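*21 September 2021*

So I finally made it to the Illuscombe open day! I've been meaning to go since I first heard they were doing them, and it got called off in March, and then it was going to be a video thing, and then suddenly there was a form to fill in and I filled it in before I'd even checked whether I could get the day off. (I could. Just.)

Getting there was the worst part. The train takes 2 hours and then there's a bus, and the bus was number 164 on the flyer and number 145 on the front of the bus, so I let it go right past me and had to wait for the next one. If you're going, get on the one that says 145. It drops you by a tile shop, and the door you want is on the side, with a paper sign taped to it.

I was expecting rows of benches and yellow safety lines, like the Jelen factory tour I wrote up a while back. Illuscombe is much smaller and much homier. You sign in, you get a sticker, you get coffee (good coffee, in real mugs), and then you're pretty much let loose to wander over and watch people work and ask whatever you want. I asked a lot. I think I asked one poor guy the same thing about batteries twice.

## The gripper table

Most of my morning went on this one. The project is called Disum, and the idea is that a person picks things up with a gripper held in the hand, camera and all, and the recordings are used to teach a robot arm to do the same kind of job. No arm in the room at all for this part. I'd read about it before but I'd never watched anyone do it for real, and it's a lot more fun to watch than it sounds on paper.
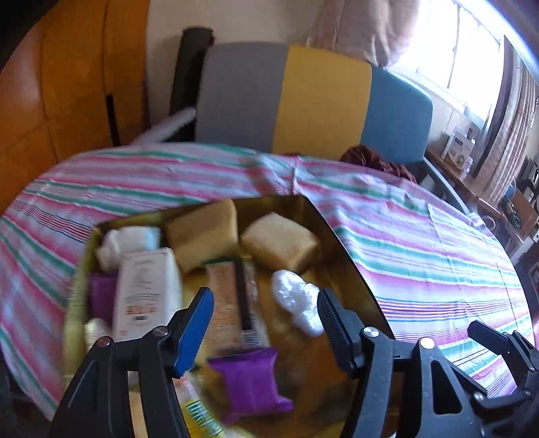
What I wanted to know first was why food. I had figured they'd use blocks or plastic cups, the usual stuff you see in robot videos. The answer I got was that groceries are cheap, they come in every shape, and they behave badly. And once you stand next to the tray for a while you start to see it. Sponge cake is a completely different problem from a carton, and then you've got crimped purple packages that slide, and a clear plastic bag twisted into a knot where I couldn't have told you myself which bit to grab. The blue pad on the one jaw has a saw-tooth edge to it, and I spent a silly amount of time wondering if it would leave marks on the cake. I forgot to ask! It's going to bug me for weeks.

They work in short turns, 7 picks and then a swap, mostly to save people's wrists. The person holding the gripper has to move slower than feels natural, and you can tell who's new because they go in fast and then hover. I noticed everybody leans in with their whole upper body, too, even though it's only the hand that matters. I do the same thing when I play racing games, so no judgment.

There was a bit of a debate going on about how full the tray should be. One side of the table thought you should start with just a handful of items and lots of open space, so the recordings are clean and easy to learn from. The other side thought that's cheating, basically, and nobody's kitchen looks like that. I went back and forth on it. The sparse version is easier to follow as a visitor, for sure, and you can see what the fingers are doing around each thing. 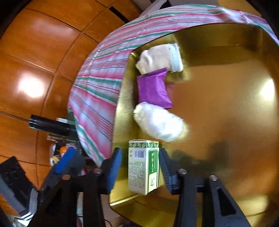 ## Trying it myself

Yes, they let you have a go! I was so happy. You stand in line, you get a quick talk about not squeezing too hard, and off you go.

It's heavier than it looks. Not heavy-heavy, but the weight is all out in front of you, so your forearm knows about it pretty fast. The squeezing part is smooth and kind of satisfying, and there's a moment where you feel the fingers meet something and you have to decide how much more to give it. I went for a carton first because I am a coward. Carton, no problem, up it came, very pleased with myself. Then I was told to try something soft and I pushed it clear across to the other side before I got hold of it.

What got me is how much I missed my other fingers. You don't think about it, but when you pick up a bun you sort of cup it. With two fingers you pinch, and pinching a bun is a delicate business.
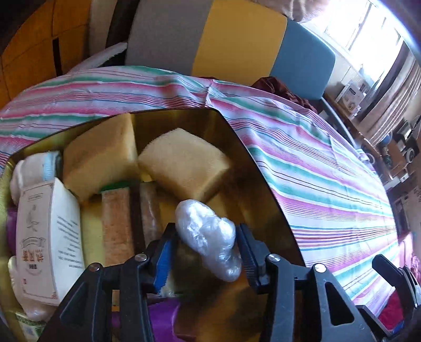

I also asked what happens to a bad try, like my shove across the tray, and I was told they keep plenty of those. They get tagged and sorted out later. So somewhere in the Disum files there's a clip of me chasing a snack, and I'm weirdly proud of that.

## The talk, and lunch

The talk was in the back room and it was fine, a little long. The speaker went through how the recordings get cleaned up and matched to the movements of the hand, and I followed maybe half of it. There was a good section on light, and how a shiny surface or a bright window can throw things off, with questions from people who clearly knew way more than me. One lady asked about washing the grippers between sessions and got the biggest nod from the whole room.

Lunch was from Yordanov, the bakery across the road, and I'm giving it its own paragraph because the cheese pastry was outstanding. Get there early. By the time the second tour group came through there were only the plain ones left, and I saw some sad faces.

## Would I go again?

Yep, and I'd do a few things differently. I'd wear flatter shoes, because you're on your feet the whole time. I'd write my questions down (see: cake). And I'd skip the early talk and go to the late one, since the line for the gripper is way shorter while everyone's sitting down.

It's free, but you have to sign up ahead, and the form is on the Illuscombe page under visits. Coats go on the hooks by the stairs. The bathroom is down the hall on the left, past the second door, and the light switch is on the outside.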